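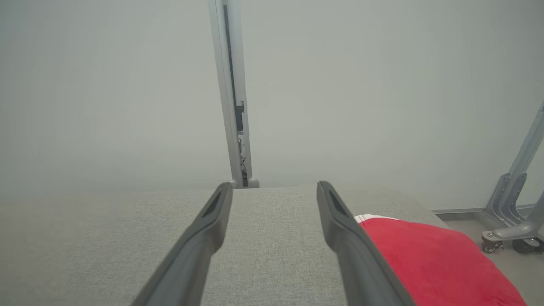 Hi Eino,

It's that time again, so let me tell you where the good practice guide has got to (and where it hasn't). The short version is that the household handling chapter is drafted, the soft furnishings rules have been tried out properly, and I've spent less of the travel money than I told you I would.

Soft furnishings took up most of September. You'll remember the old rule from Skerko just said "keep the gripper clear of fabric", which is no use at all if the job is to tidy a sofa! We've swapped it for three plain ones. Fingers open and stopped before the arm comes down over upholstery. Slow speed from there until the arm is back up. And no closing on a cushion until the operator has said out loud which cushion they mean. That last one felt daft for a morning or so and then everybody got used to it.

We logged 283 runs under the new rules. In 20 of them the operator forgot the call-out, nearly always after lunch, and I've written those up as misses even when the run itself was fine. Gallegos wanted them left out. I said no, and I'd like you to back me on that if it comes up at the review.

The bit I'm less happy with is furniture on castors. The draft says brakes on before the arm moves, but it doesn't say who checks, or what to do with a stand that hasn't got brakes in the first place. Rultent have promised me their wording and I'm still waiting. I'll chase them again, and if it doesn't come I'll write our own and let them argue with it.

Money: we've used 50 per cent of the testing budget, so that's on track. I'd like to move what's left of travel over to operator training, if you don't mind. Imutach can take our people on a Saturday, which suits the ones who can't get away in the week.

Next up is the chapter on glassware (wish me luck) and a tidy of the glossary, where "grasp" and "grip" are still fighting it out. Could you let me know about the travel money before I book anything?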